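Human Physiology for Curious Adults
Evening course, second half
Handout 4: Reflexes, or how the body answers before you do
Tutor: Apolline Collet

Welcome back, everybody, and thank you for the very lively discussion last week about hiccups, which ran on so long that we never got to the knee. So the knee comes first tonight, and I promise to leave proper time for questions at the end.

A reflex is a quick response that your nervous system makes to something happening to you, without waiting for you to decide anything. You touch a hot pan and your hand has already jumped back before you feel the sting. Your brain does hear about it, of course, but a moment later, rather like someone reading the minutes of a meeting they missed.

1. The knee jerk

When the doctor taps just below your kneecap, the tendon there is pushed in slightly, and this gives a small, sudden tug to the big muscle at the front of the thigh. Inside that muscle are tiny stretch sensors called spindles. They send a signal along a nerve to the spinal cord in the lower back, where it passes straight to the nerve that runs out to the same muscle. The muscle tightens and the foot kicks. There is only one junction between the nerve coming in and the nerve going out, and that is why this one is so fast — the whole business is over in a small fraction of a second.

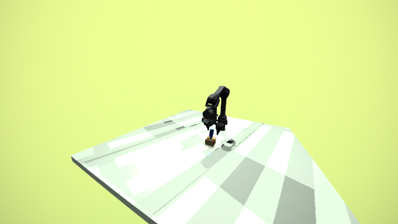 Muscles can only pull, never push, so every joint you move needs at least two of them working in opposite directions. Think of your own elbow, with the biceps at the front to bend it and the triceps at the back to straighten it. The black arm has an elbow too, folded over sharply with the forearm coming down towards the floor, and if you hold your own arm up and let the forearm drop from a bent elbow you will get a fair copy of it. Now, keeping that in mind, go back to the knee. If the front of the thigh is to kick the foot forward, the hamstrings behind it must let go, or the two would simply fight each other. The spinal cord sees to this as well, by sending a quieting message to the hamstrings at the same time. The name for it is reciprocal inhibition, and you needn't learn to spell it.

2. When the reflex is too strong or too weak

People do vary a great deal, and a brisk kick on its own means very little. What a doctor looks for is a difference between the left side and the right, or a change since last time. Reflexes are usually graded from 0 to 4, with 2 being the ordinary middle. A grade of 4 often goes with clonus, a rhythmic beating of the muscle that carries on while the stretch is held. Jussara Batista, who taught this course before me, used to drum it out on the desk with a pencil, and I have never found a better way of explaining it.

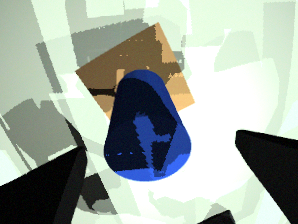 Testing can be spoiled by a patient who is trying too hard to be helpful. The leg should hang freely with the knee bent at 90 degrees or so, and the person should be looking at something else entirely. Any plain object will do to rest the eyes on, and a smooth blue shape like this one, domed at the top and broad at the base, with no writing on it to read, would suit very well. Hooking the fingers together and pulling also helps, and often makes a shy reflex appear.

For next time

Please try the knee jerk at home on a willing partner, using the side of your hand, gently. Then read the section on balance in the course booklet. We shall begin with the inner ear.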